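Notes from the Bench: Refurbishment of a Dell Tower

Readers of this blog will recall that I undertook in February to put one of the older office computers at Leltgate back into useful order. The purpose of this entry is to record the work as it stands, for my own reference and for that of colleagues who have asked to be kept informed.

The machine had been stored for 29 months under the stairs. Fadwa Ghoneim kindly supplied the asset sheet, which gave the installed memory as 4 GB and made no mention of the expansion card. The sheet has since been amended.

It is my practice to lay a tower on its side before any part is removed. The side panel should be set apart with its screws, and a period of 30 minutes allowed for a general inspection. Leads should be traced from the power supply to the drives before anything is unplugged.
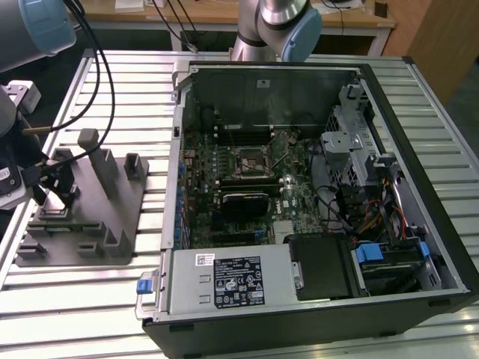

The tower on its side with the panel off. The power supply is in the lower part of the case.

Older Dell cases of this kind are agreeable to work on. The blue latches on the drive bays are easy to find, and the release tab by the power supply is in the same colour. I would ask anyone assisting to keep the red, yellow and black wires together when the time comes to close the case.

Cengiz Erdem has recommended that the memory be replaced in full. I am inclined to agree, subject to price. Ortner has quoted for a matched set and a reply from Cunico is expected by Friday.

The following matters remain outstanding:

Cleaning of the heatsink and the rear panel
A decision on the drive
A fresh copy of the asset sheet, to be sent to Chaimae Zaki

Correspondence on any of these points may be left in the comments.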